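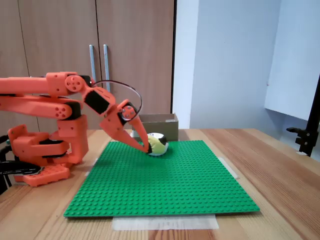
Workshop notebook, Kaneo project
December, Sunday, started 9:40 am

Picked up the intake forms again. 247 forms came over from the Vuvberg police desk and the shelter, all reports of missing or threatened persons. Goal for today was to get the first 200 keyed in and see how many are the same case reported twice.

Keyed 200 by 1:15. The category field is the main problem. "Abduction" and "kidnapping" are used for the same thing at one desk and for different things at the other. Custody disputes go under either one. I left the original word in place and added a second column for our own code. Please don't overwrite the first column.

Duplicates: matching on last name and date alone throws together people who are clearly different. Matching on name, date and street misses the ones where the shelter left the street blank on purpose. Settled on name, age and week of report, then checking each hit by hand. Slow, but the hits look right so far.

Shelter addresses must not go into the shared sheet. Found 2 in the notes column and took them out -- the paper forms are in the locked drawer, Govindasamy room, second from the top.

Stosance wants a year-on-year percentage. I would hold off. The Vuvberg desk changed its form in the middle of last year, and the old one had no box for threats, so those were either written in the margin or not taken down at all. A drop or a rise across that line tells us very little. Can give them raw counts by month with a note on the form change.

To do:
- key the remaining forms
- ask the desk what "closed" means on the new form (found, withdrawn, or sent on?)
- second person to recheck the hand matches
- new toner, the date stamps are coming out too faint to read on the copies

Stopped 4:30. Sheet saved and backed up to the office drive.

Search this notebook Go
0 comments | 2 shares
Kaneo project notes | Contact | Back to top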